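Chapter 6
Measuring Vitamin D Status in Adults

6.1 Scope of the chapter

Chapter 5 dealt with the fat-soluble vitamins as a group and with the way they are absorbed in the small intestine. The present chapter takes up one of them and asks a narrower question: how is a person's vitamin D status measured, and how far can the measurement be trusted? Dosing is left to Chapter 7. Readers who have skipped the section on bile salts (5.4) should go back to it before starting 6.3.

Vitamin D reaches the body by two routes. The first is the skin, where ultraviolet B light converts 7-dehydrocholesterol to vitamin D3. The second is the diet, including supplements, which may supply either D2 or D3. Both forms are carried to the liver and converted there to 25-hydroxyvitamin D, written 25(OH)D in the rest of this book. A second conversion, mainly in the kidney, yields the active hormone, 1,25-dihydroxyvitamin D.

6.2 Why 25(OH)D is the usual marker

The active hormone might seem the obvious thing to measure. It is a poor choice for assessing stores. Its half-life in the blood is a matter of hours, and its level is held within narrow limits by parathyroid hormone. A person with low stores may show a normal or even a raised value. By contrast, 25(OH)D stays in circulation for two to three weeks and reflects supply from both routes.

Units are a frequent source of error. Laboratories report 25(OH)D in nanograms per milliliter or in nanomoles per liter, and the second figure is two and a half times the first. A result of 20 ng/mL is therefore the same as 50 nmol/L. Intake from supplements is given in micrograms or in international units (IU), where 25 micrograms equals 1,000 IU. Students should write the unit beside every value in their working, including intermediate steps.

6.3 Sources of variation

Three kinds of variation need to be kept apart: variation between people, variation within one person over the year, and variation between assays.

The Udine survey, which is used for the worked problems in this chapter, illustrates the first two. Samples were drawn from 1,291 adults in late winter, and 1,143 of them returned for a second draw in May. Ambaye's analysis covers only those with both samples. Feven Ambaye also recorded supplement use by label – brand, form and stated dose – where earlier surveys had asked only for a yes or no.

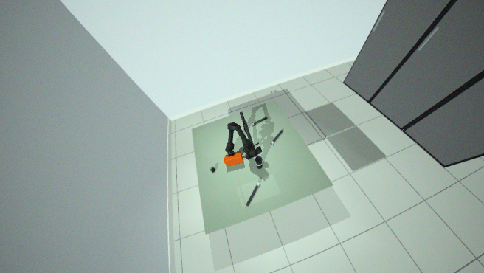 Variation between assays is harder to see, as most subjects are tested by one method only. Immunoassays rely on an antibody that may bind D2 and D3 metabolites unequally. Liquid chromatography with tandem mass spectrometry separates the two, but some procedures do not resolve the C3-epimer, which then adds to the total. A change of laboratory between two draws can produce an apparent rise or fall where the subject's status has not changed.

Two correction procedures are in use in the problem sets. The Grollard adjustment applies a single slope and intercept to all results from one method. The Tefera adjustment fits the low and high ranges separately and needs more paired samples. Neither repairs a poorly handled specimen.

6.4 Terms used in this chapter

Status: the supply of vitamin D available to the body, as judged from serum 25(OH)D.

Total 25(OH)D: the sum of 25(OH)D2 and 25(OH)D3.

Paired sample: a specimen divided and measured by two methods.

Nitau plot: a graph of the difference between paired results against their mean, with D2 users marked separately. Construction is explained in 6.7.

Reference values in the tables that follow were last checked in March 2026.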